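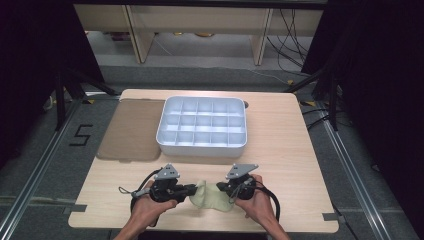 Handout 6: Assessing a handheld gripper kit before purchase

Burholm School of Engineering, Robot Manipulation (second part)
Shared 19 times | 3 comments

1. Scope

These notes cover the Drollmont paired gripper kit as a means of recording two-handed demonstrations. They follow on from the lecture on teleoperation and assume that you know what an end effector, a wrist frame and a demonstration are. The arm-mounted version of the same gripper is dealt with in the next handout.

The question set for the seminar is narrow: would you advise a small laboratory to buy this kit, rent it, or build its own? You should be able to defend an answer with reference to tracking, jaw behaviour, cabling and the state of the recorded files. Price is discussed last.

2. What is supplied

The kit consists of two handheld grippers, two mounting plates, two cables, a hub, a calibration block and a licence for the Paquette recording software. A computer is not included. Neither is a tracking system, and the sales sheet is less clear on this point than it should be. The grippers report how far their jaws are open. They do not report where they are in the room.

The mounting plate is a triangular part fixed to the top of the gripper. It gives a rigid place to attach whatever tracker the laboratory already uses. The hole at the apex takes a single fastener, and a locating pin underneath stops the tracker from turning. Check the pin before each session. A tracker that has rotated slightly on its plate gives smooth, plausible and wrong wrist data, and the fault is hard to find afterwards.

3. How a recording is organised

The operator holds one gripper in each hand and performs the task at a table. Jaw opening is sampled at 50 Hz and written by Paquette alongside the pose stream from the tracker. Each attempt is stored as a separate episode, with a start marker, an end marker and a label for success, failure or discard.

The hub supplies the timestamps for the jaw data. Pose timestamps come from the tracking computer. Paquette aligns the two streams at the start of each episode and assumes that the offset then stays fixed. For short tasks this is acceptable. For long ones the drift should be measured: close the jaws sharply against the calibration block at the beginning and end of an episode, and compare the jaw signal with the matching jolt in the pose signal.

4. Test tasks

Three tasks were used in our own assessment.

Task A, cloth. A small piece of cloth is picked up from the table by its two ends, pulled straight and laid flat. The task is sensitive to jaw force and to the relative position of the two hands. The absolute position of either hand matters little.

Task B, sorting. Small parts are moved one at a time into a compartment tray. Absolute position matters a good deal, and errors in the plate-to-jaw transform show up as parts dropped on the dividing walls when the motion is replayed.

Task C, handover. A part is passed from one gripper to the other above the table. Both streams must be correctly aligned in time, or the replay shows the part released early.

In total 203 episodes were recorded over roughly 19 hours of operator time, including calibration and breaks. The operators were students with no earlier experience of the kit.

5. Results and comments

5.1 Jaw behaviour

Jaw opening is repeatable, and the zero point held between sessions. The linkage has a little play near full closure. With rigid parts this has no practical effect. With thin cloth it does: the reported opening is nearly the same whether the jaws are holding one layer or nothing at all, so a missed grasp cannot be detected from the jaw signal alone. Anyone training on Task A should keep a camera view of both jaws and label missed grasps by hand.

The jaws grip crumpled cloth better than flat cloth. Picking a single layer from a smooth table was the most common cause of a discarded episode. Operators tended to solve the problem by pushing down hard, and an arm replaying such a motion will press into the table. Set a floor on the vertical position before any replay.

5.2 Cables

Each gripper has its own cable to the hub. The cables are flexible enough that operators stopped noticing them in the sorting task. In the cloth task, where the wrists turn further, the loop beside the hand sometimes caught on the table edge. Leave enough slack to form a loose loop below each wrist, and route both cables back towards the operator. Tresov sells a wireless conversion for the kit. We have not tested it, and its data sheet gives no figure for timing jitter.

5.3 Operator load

The weight is moderate and sits forward of the hand. After a long run of episodes, operators lowered their elbows and the approach angle changed. Such a change is visible in the pose data and may be learned by the model as if it belonged to the task. Short blocks with a rest between them gave more uniform data than one long block. The position of the table and of the operator's feet should be fixed with floor marks.

5.4 Software

Paquette is stable and plain. Episodes can be relabelled after recording, and the raw streams are kept. Export is slow. The two grippers are identified by the hub port they are plugged into, so swapping the cables exchanges left and right without any warning. Mark the ports.

6. Buy, rent or build

Building a comparable pair is possible for a group with access to a workshop. The mechanical parts are simple. Most of the effort goes into the encoder board, the time alignment and the file format, and this effort is usually underestimated in project proposals.

Renting is offered by Tresov in blocks of 6 weeks. One block is sufficient for a student project if the tracker is already installed and calibrated before the kit arrives. It is not sufficient if the tracking has to be set up from nothing.

Purchase makes sense where recording will continue for more than one project, or where the laboratory intends to fit the matching gripper to an arm. The shared jaw geometry is the strongest argument for the Drollmont kit, and without a matching arm gripper much of that advantage is lost.

7. Preparation for the seminar

Read sections 3 and 5 again with the recorded files open. For one cloth episode, plot both jaw signals against time and mark the point at which you believe each end of the cloth was gripped. Then check your marks against the video. Bring the plot, together with a short written estimate of the time offset at the start and at the end of the episode.

Work out how an error in the plate-to-jaw transform would affect Task A and Task B differently. A sketch with the frames labelled is enough.

3 comments

labbench_south
In 5.1, is the play near closure the same on both grippers? On our pair the left one is noticeably worse and we corrected it with a separate lookup table for each side.

Course team
It differed slightly between the two. A table for each side is sensible. The calibration block can be used for this, though the manual only describes using it for the zero point.

tray_and_parts
The remark about swapped ports should be in bold. We lost an afternoon of handover episodes that way. They could be repaired by renaming the streams, but only after checking every one against the video.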